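Updated October 4, 2025

The new rates from Fludside Power went into effect in September, and the winter bills are going to be where people feel them. The state used to cover part of the delivery charge for homes with electric heat. That support is gone. What we have now is a two-step rate: one price for the first 2,000 kilowatt-hours in a billing period, and a higher price for everything past that.

My house used 2,635 kilowatt-hours last January. In the billing period that just closed it used 1,149. So for most of the year the second step doesn't touch me, and for two or three months it does. The tips on this page are mostly for those months. I have an all-electric house and a detached shop with its own subpanel, so some of this will only apply if you have something similar.

## Read the bill first

Find the usage number, in kWh, and ignore the dollar total for now. Write down the usage for each of the last twelve bills. Fludside prints a bar chart on the second page, but the bars don't have numbers on them, so you have to pull up the old bills.

Check the number of days in each period. Mine have run anywhere from 28 to 34 days. A long period in cold weather can push you over the step even when your daily use hasn't changed. Divide usage by days and compare that instead.

The bill also has a line called "supply adjustment." It moves every quarter and there is nothing you can do about it.

If you are on the level payment plan, your monthly amount won't go up right away. It gets reset in the spring, and if you used a lot over the winter you'll owe the difference. I would call and ask what the reset amount looks like so far.

## Water heater

This is the biggest load in the house after heat.

- Turn off the breaker before you open the thermostat covers. Check with a meter that it's dead.
- There are usually two thermostats, upper and lower. Set both to 120.
- Insulate the first six feet of hot pipe and the cold pipe next to the tank. Foam sleeves are fine on an electric tank.
- Drain a few gallons from the bottom valve once a year. If it comes out full of grit, keep going until it runs clear.
- If the bottom valve drips afterward, put a brass garden hose cap on it.

Timers on water heaters only pay off if your rate changes by time of day. Ours doesn't. I took mine out.

## Drafts

Go around on a windy day with a stick of incense. Outlets on outside walls, the attic hatch, the sill plate, and the spot under the kitchen sink where the pipes come through were the worst in my house.

For gaps at the sill plate I used Bostico acrylic caulk, the paintable kind. Anything wider than a pencil needs backer rod pushed in first or the caulk will sag and split. For the attic hatch I glued two layers of rigid foam to the back and ran weatherstrip around the stop. The hatch has to be heavy enough to press the strip down. Mine wasn't, so I added a pair of hook latches.

Door sweeps wear out faster than people think. If you can see daylight at the corner, replace it. Screw-on sweeps last longer than the stick-on ones.

Leave dryer vents, bath fan vents and any combustion air openings alone.

## Thermostat settings with a heat pump

Big setbacks can cost you money with a heat pump. When the house has to climb six or eight degrees in the morning, the backup strips come on, and they use two to three times as much power for the same heat. I keep the setback to two degrees. If your thermostat has a setting for the backup heat lockout temperature, look it up in the manual and see where the installer left it. Mine was set to allow the strips at any outdoor temperature.

Change the filter on schedule. Keep leaves and snow away from the outdoor unit.

## The shop

I used to keep the shop at 60 all winter so the glue and finishes would be usable whenever I went out there. That was most of the reason I went over 2,000. Now it stays at 50 with a small wall heater on a line-voltage thermostat, and I bring it up an hour before I want to work.
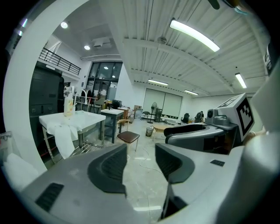
Glue is the main thing to watch at the lower temperature. Read the bottle for the minimum. Yellow wood glue that gets too cold dries chalky and the joint is weak. I keep glue, touch-up paint and anything water-based in an old kitchen cabinet inside the house now, on the bottom shelf.

A concrete slab pulls heat out of your feet long before the air feels cold. Rubber stall mats at the bench and the saw made more difference to me than another five degrees would have. They smell for a few weeks. Leave them outside for a while before you bring them in.

Other shop items:

- Radiant panel over the bench. It warms you and the bench top without heating the whole room. Keep it well clear of sawdust and finishes and turn it off when you leave.
- Ceiling fan on low, set to push warm air back down. With a high ceiling you can have a difference of ten degrees or more from floor to rafters.
- Dust collector exhaust. If it vents outdoors, you're throwing out heated air every minute it runs. In winter I run it only while cutting.
- Compressor. Turn it off at the switch at the end of the day. A small leak will have it cycling all night. Spray soapy water on the fittings to find the leak.
- Battery chargers. Pull them when the packs are full. It's a small load, but I had six of them plugged in.
- Overhead door. Replace the bottom seal and check the side seals. A foam insulation kit is worth it if the door is thin steel, but have the springs checked after adding weight.

Zdenka Delić wrote in to say she hung clear strip curtain across the half of her shop she doesn't use in winter and cut her heater's run time by a third. She got the strips from Romaniuk, who will cut to length. I haven't tried it. I would want to see how it does with planer dust.

## Kitchen and laundry

Cold water for everything except sheets and work clothes. Run the spin cycle a second time on towels and jeans before they go in the dryer. Clean the lint screen every load, and take the duct off twice a year and clear it all the way to the outside flap.

Vacuum the refrigerator coils. If there's a second refrigerator in the garage, find out what it uses. I put an Illidano plug-in meter on mine for a week. The old one was using more than the kitchen one, and there was a case of soda and some bait in it. I gave it up.

Leave the meter on each thing for several days. A single hour doesn't tell you much with anything that cycles on and off.

A chest freezer in an unheated space costs less to run in winter, but check that the model is rated for it.

## Keeping track

I read the meter every Monday-to-Monday stretch for a while and got tired of it. Now I read it on the day the period starts, again at the halfway point, and once more with a week left. If I'm past 1,000 at the halfway point in cold weather, I hold off on shop work that needs heat until the next period starts. The glue-ups can usually wait.

Write the reading on a piece of tape inside the panel door. Do the same with the date you changed the furnace filter.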